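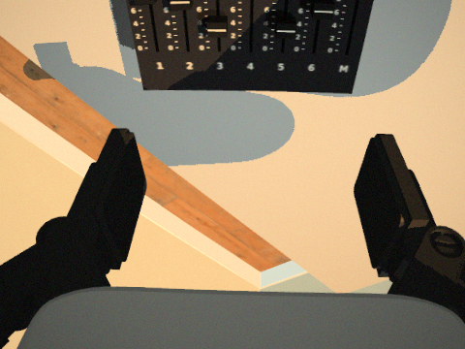 Fader position estimate jumps when the mixer panel is partly in shadow (simulated wrist view)

Zamard User Forum > Perception and Planning > Simulation
Status: Open, two replies
Tags: perception, sliders, shadows, wrist camera, rendering

Posted by fallden_controls on 2020-11-11

Our group maintains a simulated manipulation suite in which a two-finger gripper is required to move individual faders on an audio mixer to a commanded level. The panel has channels 1 to 6 and a master marked M, with printed scales reading 6, 4, 2 and 0 from top to bottom. The attached view is representative of the start of an approach.

The perception node (Tundus, release 7, default configuration) locates the light line on each slider cap and converts its position along the slot to a scale value. With the main light placed overhead, the estimates are stable and the planner completes its task without intervention. With the light moved to one side, part of the panel falls into shade and the following is observed:

Channel 3 is estimated correctly. Its cap is low and the line across it is bright.

Channel 5 has its cap at nearly the same low level as channel 3, but the estimate alternates between two values several units apart. The planner then issues a new approach path on each change, and the gripper hesitates above the panel until the 14 second timeout expires.

Channel 4 shows no slider in the portion of the slot that is in view. The node nevertheless returns a value, and with high confidence.

We have raised the detection threshold, which removed the false result on channel 4 but also removed channel 6 altogether. We would be grateful for advice on two points. First, is there an accepted method of making the line detector tolerant of shadow edges that cross the panel? Second, should the planner be prevented from replanning on every new estimate, or is that considered poor practice?

The episode in question fails at step 305 and is fully repeatable with a fixed seed.

Reply posted by giannakopoulos_lab

Both symptoms are familiar to us. They have separate causes and should be treated separately.

Regarding channel 5, the default configuration applies one brightness threshold to the whole panel. In your view the left part of the panel is lit and the remainder is in shade, with a diagonal boundary between them. A threshold that suits the line on channel 3 will be marginal for the whitish line on channel 5, and the detector will at times prefer a numeral or tick mark on the neighboring scale. We recommend the following changes:

Set the threshold mode to local, with a window no wider than the spacing between two slots. The printed labels along the lower part of the panel provide a convenient measure of that spacing.

Restrict the search for each channel to a narrow band centered on its slot. The scales then lie outside the search area. Please note that the slot for M is slightly tilted in your view and its scale slants with it, so an upright rectangular band will not be suitable there. Project the band from the panel model instead.

Require the cap body to be found together with the line. A line without a dark block around it should be rejected.

Regarding channel 4, the node has no "not visible" result unless it is enabled. The top of the panel is outside your view, and the cap for that channel may be there. Enable the visibility check and let the node report "unknown". The planner will then request a higher or more distant viewpoint before it commits to a grasp. The same applies to channel 1, where only a fragment of the cap can be seen, and we would not trust any value derived from it.

On your second point, replanning on every estimate is not advised. We hold the current path unless the new estimate has differed from the old one by more than half a scale unit for 50 consecutive updates. This figure was selected for our own update rate and should be adjusted to yours. The hold should be released once the fingers have closed, as the fader position is then better taken from the gripper pose than from the image.

Reply posted by tundus_user_north

Turn the shadows off in the renderer. It fixed the problem for us.

Comment posted by fallden_controls

Thank you both. Disabling shadows does remove the fault, but the suite is meant to prepare the controller for hardware, and we are required to keep side lighting in the test set. We have applied the local threshold and the narrow search bands. Channel 5 is now steady in the failing episode — the same seed was used — and channel 4 reports "unknown" as described.

The request for a new viewpoint does not yet work. The planner accepts it, but selects a pose in which the left finger passes in front of the panel. We will open a separate thread under Planning for that matter and attach the June configuration file, as it was the last one in which viewpoint selection behaved correctly.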